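Ostell amplía su colección de demostraciones de manipulación en cocina

19 de diciembre de 2022

El grupo de manipulación de Ostell ha puesto en marcha la segunda fase de su campaña de recogida de demostraciones para tareas domésticas. El objetivo es reunir 500 episodios teleoperados por tarea, frente a los 300 de la fase iniciada en septiembre, y utilizarlos para entrenar una política de control por imitación condicionada por instrucciones en lenguaje natural.

La campaña comprende 34 tareas cortas de mesa, entre ellas trasladar alimentos de juguete de un recipiente a otro, retirar un objeto de un plato y cambiar de sitio un cuenco. Cada episodio se graba de principio a fin, con las imágenes sincronizadas con las posiciones articulares y el estado de la pinza. Los intentos fallidos se conservan en un conjunto separado, con su propia etiqueta — en la fase anterior se descartaban. 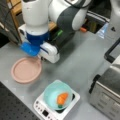 Departamento de Robótica y Aprendizaje · Ostell

El puesto de trabajo reproduce una encimera, con un plato rosa, una placa de inducción portátil y un horno tostador al alcance del brazo o en sus inmediaciones. En una de las configuraciones de partida, una zanahoria de juguete está dentro de un cuenco azul claro, colocado sobre la placa, y el plato queda vacío. La instrucción asociada es «pasa la zanahoria al plato».

La posición inicial de los objetos se modifica entre episodios según una lista generada de antemano. Según Nathalie Verstraete, responsable de la recogida, en la primera fase los operadores tendían a repetir la misma disposición, y la política resultante perdía precisión en cuanto el cuenco se desplazaba unos centímetros. «Preferimos menos episodios por turno y más variación entre ellos», señala.

Participan 4 operadores, que se relevan a lo largo de la jornada. La revisión corre a cargo de Lies Van Dijk, que comprueba la correspondencia entre instrucción y movimiento y marca las pausas prolongadas para recortarlas antes del entrenamiento. El etiquetado se realiza con Sketico, la herramienta interna de anotación, cuya última versión admite varias instrucciones equivalentes para un mismo episodio.

Una parte de las tareas quedará fuera del entrenamiento y se reservará para la evaluación. Las pruebas se harán también en el laboratorio de Porkbridge, con otra encimera y otra iluminación — la política no habrá visto datos de ese puesto. El formato de los registros y el protocolo de reinicio están disponibles en el repositorio interno del departamento.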